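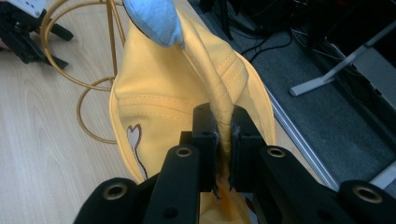
I've had the Hulari fabric shaver for a whole winter now, and I have opinions!

Some background first. I buy almost everything secondhand (sweaters, scarves, blankets, the odd couch cushion), so pilling is basically my life. I used to go at it with a disposable razor, and it worked fine until the evening I sliced a hole in the elbow of my favorite gray cardigan. Then I had one of those little battery shavers from the drugstore that chewed through two AAs every time I looked at it funny. So when the Hulari went on sale in January I grabbed one, along with the spare blade pack.

It's about the size of a computer mouse, a bit fatter, with a round metal guard on the bottom and a clear bin that twists off the back. You charge it with a regular USB-C cable, thank goodness. There are two speeds and a plastic spacer ring that snaps over the guard for loose knits. The manual says the battery holds 800 mAh, and I have no idea if that's good, but I get through three or four sweaters before the light goes orange.

So how does it shave? Really well on the boring stuff. Acrylic, fleece, cotton sweatshirts, that awful fuzzy polyester they make throw blankets out of. I did my old Nelten blanket in one sitting while watching TV and it looked so much better that I went hunting for more things to shave. The couch got it next. Sofa arms are where this thing shines, because the guard is wide and flat and you can just cruise along in circles.

Wool is where you need to slow down. On a tight merino it's lovely, low speed, no spacer, tiny circles. On anything chunky I always put the spacer on now, after it grabbed a loose loop on a scarf and pulled it out about an inch. I worked it back in with a crochet hook and you can't tell, but my heart stopped for a second there! And please lay your stuff on a hard table. I tried doing a sleeve over my knee and the fabric bunched up under the guard right away. Hats are the fiddliest, with all that curve. I stuff a rolled towel inside and turn it as I go.

Things I don't love:

- **The bin.** It's tiny. On a blanket you're emptying it every five minutes, and if you forget, the lint packs in behind the blade and the motor starts whining.
- **The noise.** High speed sounds like an angry electric toothbrush. The cat leaves the room.
- **The switch.** It sits exactly where my thumb wants to rest, so I've turned it off mid-sweater more times than I'd like.
- **The cleaning brush.** It sheds. A lint tool that sheds, come on. I use an old mascara wand.

I borrowed a Bododo shaver for a weekend to compare, the one with the long handle, and it's quieter and has a much bigger bin. It also left a faint line wherever I pressed a little too hard, and I had to go over the same patch again and again on fleece. If you mostly do furniture you might prefer it. For clothes I was happy to go back to mine. I've never tried the Thiele sweater comb everyone recommends for cashmere, mainly because I own exactly one cashmere thing and I'm scared of it.

Blades! I swapped mine once so far, after the edges of the cut started looking a bit chewed. It takes ten seconds, you unscrew the guard and the old one lifts right out. The spares are cheap enough. Do put the guard back on all the way until it clicks, or the thing won't start and you'll stand there thinking you broke it (ask me how I know).

I read a pile of reviews before buying, and the listing had 3,315 of them last time I looked. The angry ones were nearly all holes in thin T-shirts. I believe it. I don't use mine on jersey or anything with embroidery, and I go around buttons and labels with my fingers holding the cloth flat.

Four stars out of five from me. The missing star is for the bin. If they ever bring out one with a decent-sized bin and the switch moved half an inch over, I'll be first in line, and the old one can go live by the couch.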